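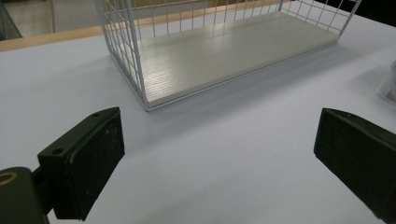 Genden began with a kitchen cupboard that wouldn't shut, and we've been happily sorting out cupboards, shelves and shared storerooms ever since! We're a small company based in Plarninby, and what we do is help people find a sensible home for their everyday things. If you've been to one of our sessions you'll already know how fond we are of a white wire basket with a flat, solid base. You can see what's inside from across the room, and small bits don't drop through the bottom the way they do with wire all over. We've tried fabric boxes, crates and all sorts of tubs over the years, and we still come back to wire for most jobs.

There are 4 of us in the team now. Between us we've worked in a school kitchen, a library, a haberdashery and a very crowded garden centre, so we've seen most kinds of muddle, and we like nearly all of them. We started out in June with one borrowed table and no sign on the door, helping neighbours with spice jars and odd socks.

These days the work comes in 3 sorts. Home visits are still the biggest part. We come round, empty one cupboard or one set of shelves with you, and put back what you want to keep in baskets you can lift down with one hand. Then there are our workshops at the Bondska rooms, where up to 11 people sit round the big tables and practise on a real jumble – batteries, string, birthday candles, keys that fit no known lock. The last sort is for schools and clubs, mostly art cupboards and lost property.
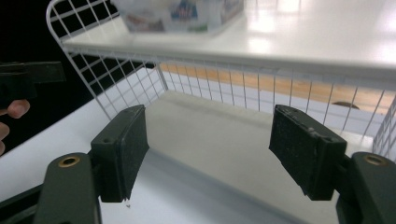
We don't have a grand method. We do ask everyone to empty the basket completely before deciding what goes in it, and to leave a bit of space at the top. Labels come last, once you've lived with things for a week or two and know where your hand goes first. Plenty of people find they don't want labels at all, and that's fine by us.

Our longest job so far has been the Pillay store, a craft library that lends out everything from knitting needles to lino rollers. We sorted 1,546 items there, and the team still send us pictures of the button shelf – it's a lovely shelf!

We don't sell baskets and we're not tied to any shop. Bring whatever you've got at home, chipped or bent or mismatched, and we'll start with that. Home visits can be booked by phone or through the contact page, and workshop places are listed as soon as the Bondska rooms give us our dates.

Page last updated December 18, 2024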